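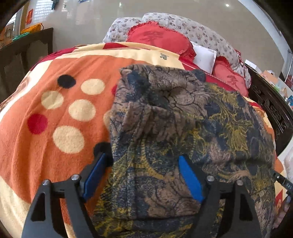 冬天的毛毯和深色衣服怎么洗,我攒下来的一些土办法

二月份我家洗衣机最忙。孩子的毯子、我的毯子、沙发上那条谁都爱裹的毯子,再加上一堆黑的蓝的厚衣服,全赶在一块儿。前几年我都是一股脑塞进去,洗完黑衣服上全是毛,拿滚筒粘了半天,粘纸用掉大半卷,气死我了。后来慢慢摸出点门道,写下来给大家参考,也省得我自己明年又忘。

先说抓绒毯。这种料子最怕两样东西,一个是烫,一个是柔顺剂。水温我从来不超过三十度,用冷水也完全可以。柔顺剂我以前放得可勤快了,觉得香嘛,结果毯子越洗越“腻”,摸着滑溜溜的,吸了灰还不好抖。现在改成漂洗那一格倒小半杯白醋,晾干以后没有醋味,放心。

洗之前一定要拿到阳台上抖!抖完再看看四个边,有没有线头开了的,有就先缝两针。我有条毯子就是边上开了一个小口子,懒得管,进洗衣机转一圈出来,口子长到手掌那么宽,补的时候我一边缝一边骂自己。

洗衣液少放。包装上写一盖,我放半盖,多漂一遍。毯子厚,泡沫藏在里面出不来,干了以后发硬多半是这个原因。还有,大毯子单独洗,别觉得桶里还有空就往里塞袜子,最后袜子都缠在毯子里,甩干的时候机器咣咣咣地走路,楼下邻居以为我家在装修。

颜色鲜艳的毯子,头两次洗我会扔一块旧白毛巾进去,洗完看看毛巾有没有染上色。没染,以后就可以放宽心,跟颜色差不多的一起洗。染了就老老实实一直单洗。

再说深色带花纹的衣服。翻过来洗,这条说了一百遍还是有人不听(我先生就是)。翻面洗花纹磨得少,粘毛也都粘在里头,穿出去看不见。扣子扣上,拉链拉到头,有带子的松松打个结。我用网袋,网袋要大一点,衣服在里面能翻得动才洗得干净。买过一个Bavora的,拉链头上有个小松紧套,可以塞进去不刮衣服,这点我挺喜欢。

晾的时候找阴凉通风的地方,千万别图快挂到大太阳底下。我有件裙子就是这么晒废的,肩膀那块褪成了灰扑扑的颜色,只能在家穿着擦窗户。针织的不要挂,平摊着晾。我一般先垫一条大毛巾,把衣服铺好,袖子顺一顺,下摆轻轻拍平,毛巾湿了就换一条。

说到粘毛,给大家讲个我跟Kiyoshi Nagano学来的办法。他是我以前在Skulevby租房时的邻居,家里养了2只长毛猫,可是他的黑大衣永远干干净净。我厚着脸皮去问,他给我看了一只橡胶手套,就是洗碗那种!戴上以后稍微沾点水,顺着一个方向从上往下捋,毛就自己滚成一团了。我回家一试,比粘纸好用多了,沙发也能用。注意别来回搓,来回搓毛又散开了。

烘干机我用得少。非要用的话,抓绒选低温,20分钟拿出来抖一次,再放回去。高温烘过的抓绒会结成一粒一粒的小疙瘩,剪是剪不完的。滤网每次都清,这个不用我多说吧。

收纳这块我走过弯路。以前爱用真空压缩袋,抽完确实薄,可是抓绒压一个夏天,拿出来一道一道的死褶,绒也趴了,用软毛刷梳半天才回来一点。现在改成卷的:毯子对折两次,从一头卷到另一头,外面拿旧枕套一套,立着放进柜子。找起来也方便,枕套上别个小夹子,写上是谁的。

柜子里我放樟木块,不放樟脑丸,那个味道我实在受不了。樟木块香味淡了就拿细砂纸磨一磨,马上又香了。梅雨天再加一包除湿剂,记得离衣服远一点,我有次没注意,水漏出来滴在一件羊毛衫上,那一块后来怎么洗都发硬。

最后补一个留言里老有人问的:毯子上滴了蜡怎么办?先放冷冻室冻硬,拿出来用勺子背轻轻刮,剩下的油印抹一点洗洁精,放一会儿再洗。别用熨斗烫,抓绒一烫就化,烫坏了就没得救了。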